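Saturday, evening

Rain until noon, so I stayed in and finally dealt with the desk. The Merkari table has been in this room since April and I had managed to cover every inch of it. Receipts, two mugs, the tax folder, the box from the new router, a bag of picture hooks I bought for the hallway and never used. I started at nine and moved everything onto the bed so I couldn't quit halfway without having nowhere to sleep.

Most of it was paper. I kept the Munlow lease, the car title and the dental bill for 238 dollars, which I thought I had paid and had not. Paid it. The rest went into the recycling. The bag was heavier than I expected and the bottom split on the stairs, so I spent ten minutes picking up envelopes outside the neighbors' door.

Wiped the table down twice. There is still a faint ring near the back corner from the coffee I left there in spring, but it only shows if you lean down and look for it.

Had eggs and toast standing up. Called the Pestbridge office about the storage unit and got the recording. They want me to have the account number ready, which is 3708, and I am writing it here so I stop losing it.

After lunch I did the small stuff. Pens tested one at a time on the back of an envelope, and almost half of them were dead. Paper clips, stamps, spare keys. I have six keys and can name the lock for four. I can't bring myself to throw out the other two.

The brown plastic drawer organizer went back on the table first. I tried it on the shelf by the window last week and didn't like reaching up for it. I like that it's see-through, even with the tint.

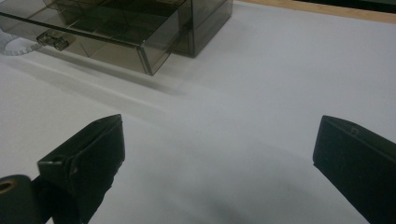 I'm going to try to leave the rest of the top bare. The printer can live on the floor by the closet for now. The lamp is the one thing I'm not sure of. I moved it to the dresser and the light seems good enough from overhead, but I'll know better after a few evenings of typing.

Kinsella's was open until six, so I walked over for stamps and a new bulb for the hall. Stopped raining on the way back. Soup for dinner. The bed is still half covered with cables and the printer manual, and I have to sort those before I can lie down. Laundry tomorrow, and try Pestbridge again Monday.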